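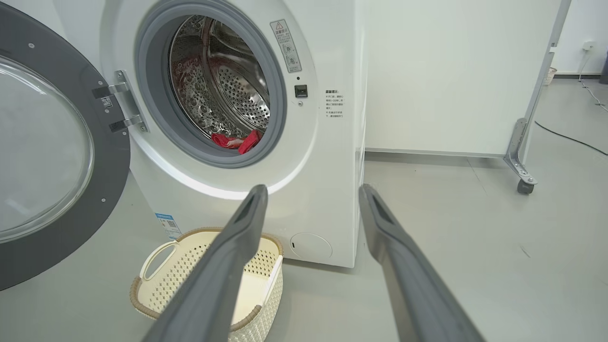 Lilibeth Samonte wrote to me that the laundry kit is the only part of the Rornine package she would pay for a second time, and that I should ask here before I sign anything. So I am asking.

We run a small guest house with 18 beds and we wash every day. The seller offers us the Rornine arm on a rolling base, with the long two-finger gripper and the "Laundry" software, on a rental of 2 months. After this we can buy it or send it back. The job I have in mind is simple to describe. The machine is a front loader, the basket stands on the floor before it, and the arm must take the washed things out of the drum and put them in the basket. Folding I do not need.

My doubts are these. Does it manage the last small piece, the one that stays at the bottom behind the rubber? Does it need a special washing machine, or can I keep mine? And is the Plondik service plan worth the money, or is it only a telephone number? The seller answers very politely but he answers a different thing each time. I would be thankful for experience from persons who have used it for more than a few days.

Posted by Calimlim, 10th November

Canik

We have had the same kit since May, in a student residence. I will try to go through your points.

Small pieces: mostly yes. The long fingers are good for reaching over the rubber seal, and a napkin or a cloth in a loose bundle is the easiest thing you can give it. Flat and stuck to the metal is difficult. Ours tries three times from different angles and then it stops and sends a message to the phone. I set it to turn the drum a little by hand before the last try — this means my hand, the arm does not do it. Socks are worse than cloths.

Your machine: you can keep it. You have to do the teaching once, with the door fully open, and the software remembers where the opening is. The important thing is that the machine and the base stand in the same place every time. We put tape on the floor. When a cleaner pushed the base a hand's width to the side, the fingers touched the edge of the opening and the arm went into safety stop. Nothing was broken but the teaching had to be done again, and it took almost 40 minutes.

The door is another matter. It opens a door that is already unlatched. It does not release the latch on our model, so somebody must come and do this. Please ask the seller to write down clearly what happens with yours.

A light basket can also slide when a heavy towel falls on its rim. We use a rubber mat under it.

Plondik: we took the plan for the first year. They changed one finger for us and they were quick. For the second year I am not decided.

Lilibeth Samonte

As my name is in the first line I should say a bit more. I meant that the laundry kit is good compared with the kitchen kit, which I sent back. Please do not read it as "buy it".

For 18 beds I would first calculate how many minutes a person really spends emptying the drum. At our place it was less than I believed. What we gained is that the wet things do not lie in the drum until the morning, because the night porter only has to open the door and press start. If you have no one in the house at night, you will not have this advantage.

Sheets I would test before anything else. A double sheet comes out like a rope, and half of it stays in the drum while the other half is in the basket. The arm then pulls again, and sometimes the basket comes along with it. Ask for the slow mode, it is in the settings under "long items". The manual does not mention it.

Plondik plan user

its good but expensive. the counter on ours shows 4000 picks and the finger tips are worn so ask if tips are included, in my contract they were not

Calimlim

Thank you to all three. I have asked the seller for the finger tips and for the latch in writing, and he will bring the kit for one day so we can try it with our own sheets. I will put the result under this thread.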